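Betreff: Re: [plovudby-liste] Kader für die Rückrunde, Fahrt nach Irkow

Hallo zusammen,

am 2. März 2019 schrieb Comfort Zakaria:

> Liebe alle, ich brauche bis Ende der Woche eine Rückmeldung, wer in der
> Rückrunde fest im Damenkader spielt und wer lieber auf Abruf steht. Im
> Moment habe ich 11 Zusagen, damit kommen wir gegen Clurivside nicht über
> das zweite Drittel. Außerdem: Fahren wir nach Irkow wieder mit eigenen
> Autos oder nehmen wir den Bus? Das Angebot liegt bei 498 Euro für hin und
> zurück. Und hat jemand eine Meinung zum Tor auf der Nordseite?

Danke fürs Zusammentragen, Comfort! Ich fang mal vorne an.

Kader: Ich bin dabei, fest, mit beiden Knien (das linke knirscht noch, aber die Physio hat mir grünes Licht gegeben). Am liebsten würde ich wieder in der Verteidigung spielen. Im Mittelfeld war ich im Herbst ehrlich gesagt nur Dekoration, und beim Umschalten ist mir jedes Mal die Luft ausgegangen. Janjua hat mir nach dem Training gesagt, dass sie auch fest zusagt, sie liest die Liste nur alle Jubeljahre. Also bitte auf 12 erhöhen, falls ich bei dir schon mitgezählt bin, sonst auf 13.

Zum Spiel gegen Clurivside: Die haben uns letztes Mal vor allem bei den Draws auseinandergenommen. Wir standen am Kreis viel zu eng und haben dann zugeschaut, wie der Ball außen vorbeiging. Können wir das im Training bitte mal eine ganze Einheit lang üben? Und zwar mit richtigem Anlaufen von der Linie, also nicht wieder zehn Minuten am Schluss, wenn alle schon ihre Schuhe suchen. Ich würde mich dafür auch freiwillig an den Kreis stellen und verlieren.

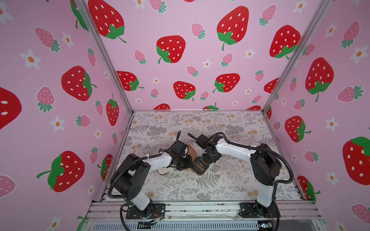 *Blümchentisch mit Erdbeerwand und zwei Roboterarmen*

Jetzt zu Irkow. Ich bin klar für den Bus. Bei 20 Leuten wären das knapp 25 Euro pro Nase, und dafür muss hinterher niemand mit Krämpfen in der Wade drei Stunden Kupplung treten. Die Schläger und die Tasche mit den Brillen kriegen wir da auch vernünftig unter, letztes Jahr hatte ich auf der Rückfahrt einen Torwartschläger im Nacken. Wenn wir die Herren fragen, ob sie mitfahren wollen (die spielen doch am selben Tag, oder verwechsle ich das?), wird es noch billiger. In einen großen Bus passen 38 Personen, meine ich, aber frag da lieber beim Unternehmen nach.

Das Tor auf der Nordseite: Das Netz ist unten links an mehreren Stellen offen, und die Kabelbinder vom letzten Mal halten nicht mehr. Ich hab noch Schnur im Keller und kann vor dem nächsten Training eine halbe Stunde früher kommen. Eine zweite Person zum Festhalten wäre super! Neu kaufen würde ich erst im Mai, wenn wir wissen, was vom Turnier übrig bleibt.

Ach ja, noch was: Wer hat meine graue Trinkflasche mit der Delle? Ich hab sie in der Kabine auf der Bank stehen lassen, und am nächsten Tag war sie weg. Sie ist wirklich nichts wert, aber ich hänge dran.

Bis zum Training, und bringt was Warmes zum Drüberziehen mit, auf dem Platz zieht es gerade fürchterlich.

Liebe Grüße
Eure Nummer 20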